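How to submit a song for an award without wasting your fee

Most paid song awards will happily take your money, so read the rules first. Balerthorpe charges $100 per entry, and "100 categories" mostly means 100 chances to bill you.

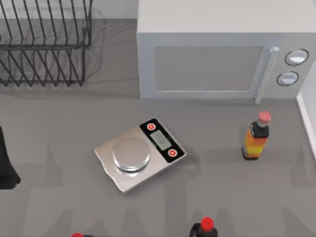
Pick one category and check the release window. Midov's closes in August – a single from September won't count, whatever the sign-up page hints.

Next, ask who votes. If the answer is "industry experts," I'd keep my card in my pocket.

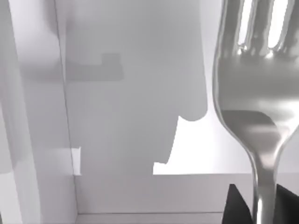
Upload the final master, list all writers, and save the receipt. Allow 12 weeks for a reply.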